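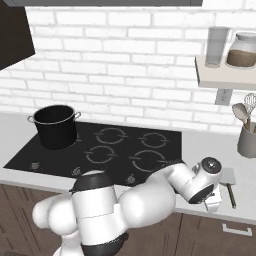

Kastlow Kitchen Notes: Questions Readers Ask

How long does the Sunday-style bean soup keep?
Four days in the fridge, in a lidded container. It thickens as it sits, so stir in a splash of water when you reheat it.

Can I freeze it?
Yes, up to three months. Leave out the greens and add them fresh when you warm it up. They go stringy otherwise.

Do I have to soak the beans?
No. Soaked beans cook faster, that's all. Unsoaked beans need another 40 minutes or so and a little more liquid.

I only have canned beans. How many cans?
Two standard cans replace 400 grams of cooked beans closely enough. Drain them, rinse them, and cut the simmering time in half.

The recipe says it serves 6. Is that a main course?
Yes, with bread. As a starter it will feed 8.

Why is my soup bland?
Usually salt. Add it a pinch at a time at the end and taste between pinches. If it still seems flat, try a teaspoon of vinegar.

Can I double the recipe?
You can, but don't double the garlic - one and a half times is plenty. Use your biggest pot.

Is there a version without meat?
Aitana Cabello sent us hers. She swaps the ham for smoked paprika and 700 grams of chopped mushrooms, browned well before anything else goes in. We make it that way most of October.

Will it work in a slow cooker?
Yes, except with dried red kidney beans. Boil those hard on the stove for ten minutes first, then put them in the slow cooker.

Can I reprint a recipe in our school newsletter?
Yes, with a credit to the site. Write to Sadia Hayat through the contact page if you need the larger text version.

Where did the old cornbread page go?
It's being rewritten. The oven temperature was wrong. Use 400 degrees until the new one is up.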